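Felby Snack Packing Set: read me first

Hello, and thank you for taking an interest in our little collection. If you have come across from the Sovel pages you will know some of this already, so do skip ahead to the part on the files. Everyone else, put the kettle on, as I do tend to go on a bit (Raghavendra has already cut this page down twice!).

What this is

Felby is a set of 500 short recordings of people packing groceries and snacks into containers at a table. Each was made with a pair of hand-held grippers worn by a person, with a camera looking down from head height. It is meant for teaching two-armed robots to pick up soft, slippery, awkward packets and put them somewhere sensible. We began it because our own learning system, Posia, was lovely with wooden blocks and hopeless with anything in a crinkly wrapper.

How the recordings are made

The person doing the packing (we say "packer" throughout, and so do the file notes) stands at the table with a gripper strapped to each hand. Packets go down anywhere within reach, at whatever angle they happen to land, and we ask people not to tidy them first. Dimas was very firm on this point and he was right. Our early practice runs had everything lined up like a shop shelf, and Posia learnt to expect it.

The container starts empty, with its open side up. The packer then picks up one item at a time with either gripper. Passing an item from one gripper to the other is allowed, and we're always pleased to get a few of those, but please don't put them in for show. If something is dropped on the table, carry on and pick it up again. Those recordings are kept and marked "recovered", and they've been some of the most useful in the whole set.

Foil packets deserve a word of their own. They shine, they bend, and their colours shift as they tilt, so we have plenty of them. Pinch them near one end and lift slowly.
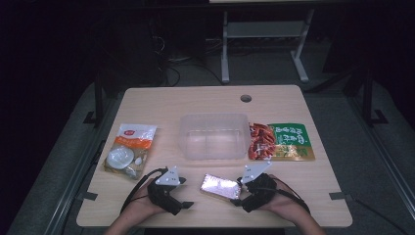
What the packets are like

Most are everyday things from the shop near the Nugroho building: frozen food bags, spicy strips, sweets, biscuits and little sachets. Many have Chinese lettering and some have clear windows in the front, so that part of what the camera sees is the food itself. We did not cover up any labels. Melur looked after the shopping and keeps a list of every item, with its weight and a note on how floppy she thinks it is. The floppiness scores are her own opinion and should be treated with affection and a pinch of salt.

What is in each folder

video: the view from the head camera
grippers: the position and opening of both grippers through the recording
notes: a line or two from the packer, in plain English
items: which packets were on the table, matched to Melur's list

Of the 500 recordings, 200 use a clear plastic container and the rest use a cardboard tray. We'd suggest holding back 25 from each kind for testing, and the file called holdback gives the ones we use ourselves. You're very welcome to choose your own, but do tell people if you have.

Things to watch out for

Clear containers are hard. The table shows through the bottom and the walls can nearly vanish, so a system that looks only for edges will struggle. The room behind the table is rather dim, too, and the corners of the picture can go almost black. Gripper cables wander across the table in a good many recordings, and we left them alone.

In 2 of the recordings the gripper readings stop early. Ok-hee found both and they are marked in the notes. The video is fine in each case, so we kept them in.

Changes and getting in touch

The last big tidy of the files was on March 28, 2021. We hope to add soft fruit in November, if we can agree on what to do about the bananas.

Questions, corrections and tales of success should go to Yanti Gunawan, who looks after the set and reads everything, though not always on the same day. If you use Felby in your own work, please mention it by name and drop her a line. She'd love to hear what your robot made of the foil.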